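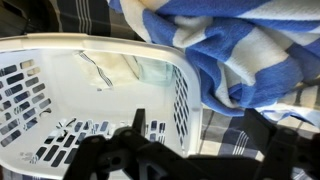 Blick aus der Handgelenkkamera der Laundry-Zelle Gaton: geöffneter Greifer am Rand des Wäschekorbs, rechts ein blau-weiß gestreiftes Tuch. Foto: Panden

Presseinformation
29. März

Panden veröffentlicht Wartungs- und Einrichtplan für die Greifzelle Gaton

Kamerajustage, Gelenkprüfung und Korbreferenz werden in einem Ablauf zusammengefasst

Panden stellt für die Greifzelle Gaton einen überarbeiteten Einricht- und Wartungsplan bereit. Er gilt für alle Zellen, die Textilien aus Körben aufnehmen oder in Körbe ablegen, und ersetzt die bisherigen Einzelanweisungen für Greifer, Handgelenkkamera und Arbeitsfläche. Die Freigabe erfolgte nach einem Testbetrieb im Februar am Standort Issa.

Der Plan umfasst 69 Prüfpunkte. Sie sind nach Baugruppen geordnet und werden in der Bediensoftware Damo einzeln quittiert. Ein nicht quittierter Punkt sperrt den Automatikbetrieb; der Handbetrieb mit reduzierter Geschwindigkeit bleibt möglich.

Greifer

Der Zweifingergreifer wird über ein Gestänge mit Drehgelenken bewegt. Geprüft werden Spiel, Leichtgängigkeit und der feste Sitz der Gelenkbolzen, jeweils bei geöffneten und bei geschlossenen Fingern. Das Prüfintervall beträgt 1.000 Greifzyklen. Flusen an den Gelenken sind trocken zu entfernen. Druckluft ist nicht zulässig, Schmierstoff nur an den im Handbuch bezeichneten Stellen. Nach dem Tausch eines Fingers ist die Nullstellung neu anzufahren und in Damo zu speichern.

Handgelenkkamera

Die Kamera ist so auszurichten, dass beide Finger am unteren Bildrand sichtbar bleiben und der Korbrand im Arbeitsbereich vollständig erfasst werden kann. Eine Unschärfe im Nahbereich des Greifers ist zulässig, sofern die Fingerspitzen scharf abgebildet werden. Die Linse wird vor jeder Schicht mit einem fusselfreien Tuch gereinigt. Wird die Halterung gelöst, ist die Kalibrierung zwischen Kamera und Greifer zu wiederholen.

Korbreferenz

Gelochte Kunststoffkörbe stellen erhöhte Anforderungen an die Bildauswertung: Durch die Schlitze in Wand und Boden ist der Untergrund sichtbar, dessen Muster als Textil fehlinterpretiert werden kann. Der neue Plan sieht deshalb eine Referenzaufnahme des leeren Korbs auf der tatsächlich verwendeten Unterlage vor. Bei karierten oder gestreiften Unterlagen sind 5 Aufnahmen aus unterschiedlichen Höhen anzufertigen. Damo legt daraus eine Maske für die Öffnungen an.

Gesondert behandelt wird die Lage über dem Korbrand. Hängt ein Tuch über die Kante, fährt der Greifer den Rand mit geöffneten Fingern an, ein Finger innen, ein Finger außen. Für diese Stellung ist der Abstand zur Korbwand bei jeder Einrichtung manuell zu prüfen -- auch dann, wenn der Korbtyp nicht gewechselt wurde. Die Kraftbegrenzung bleibt während der Prüfung eingeschaltet.

Testbetrieb

In Issa wurden bis zu 324 Greifvorgänge je Schicht protokolliert. Verwendet wurden einfarbige und gestreifte Tücher, einzeln liegend sowie zusammengeschoben. Die Protokolle dienten zur Festlegung der Intervalle und liegen den technischen Unterlagen bei.

Verfügbarkeit

Der Plan ist Bestandteil der aktuellen Damo-Version und steht Betreibern mit bestehendem Wartungsvertrag ohne Aufpreis zur Verfügung. Für ältere Zellen ohne Handgelenkkamera gelten die bisherigen Anweisungen weiter -- eine Nachrüstung der Kamera ist auf Anfrage möglich.

Über Panden

Panden entwickelt und wartet Greifzellen für biegeschlaffe Materialien. Zum Programm gehören die Zelle Gaton und die Bediensoftware Damo.

Pressekontakt
Panden, Technische Kommunikation, Standort Issa
Abdruck honorarfrei, Belegexemplar erbeten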